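Brurkesex: the soft toy pickup notes

README, last touched in August

Hi! If you've landed in this folder, you're probably after the bedroom set. It's the one about getting plush fruit off a bed and into a basket, and I've ended up being the person who looks after it. I'm writing down what I know so I can stop answering the same emails (which I don't mind, much).

What's in the folder

The toys are the stars. There's a long yellow one, an orange one that's nice and round, and the durian, which is my favorite and also the most annoying thing in the whole set. The sheet is light gray and fitted, so the colors pop, and the basket is a white plastic one with little holes in the walls. I've labeled all three toys by color first and fruit second. People kept disagreeing about the fruit.

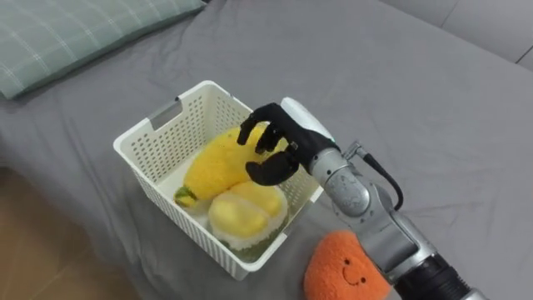
Aleksi Mustonen wrote to ask whether a toy counts as put away once it's over the rim, or only when it's lying on the floor of the basket. Floor of the basket, please! Leaning on another toy is fine too, as long as the whole thing is inside. I went back and fixed 12 labels after that email, so if you have an older copy, grab a new one.

How I named the steps

I kept it to 4 labels: reach, hold, carry, drop. "Hold" starts when the toy is gripped, even if it's still touching the sheet. I went back and forth on that one for most of a Friday, and I'm still not in love with it, but it's the same all the way through. The pillow never gets a label. It's bedding, it stays on the bed.
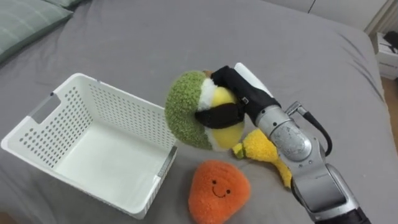 Stuff that might trip you up

Yellow is a pain. The long toy is yellow and the durian has yellow on it too, so if you sort by color alone you'll mix them up (I did, twice). Use the toy name column. Also, the sheet wrinkles, and a couple of early notes call a fold an "edge." When I say edge I mean the edge of the mattress.

The orange one gets written up as "orange" for both color and fruit. I know. It looked silly in the table and I left it.

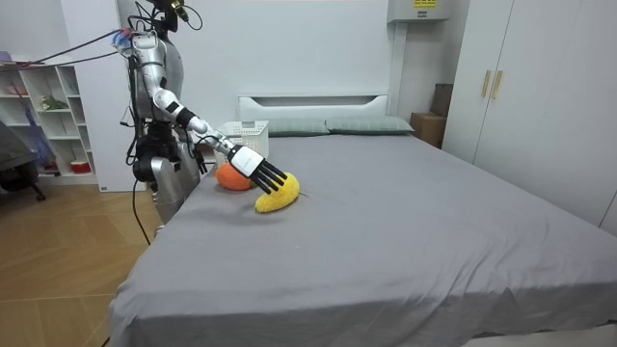
Pentti Ikonen thinks the toys should be listed by where they lie on the bed, near side or far side, and wants a column for it. I like the idea, and there's an empty column called "side" waiting for it. If you fill in any rows, send them over and I'll merge them.

Using it

Take whatever you need, and put Brurkesex in your credits if you publish something.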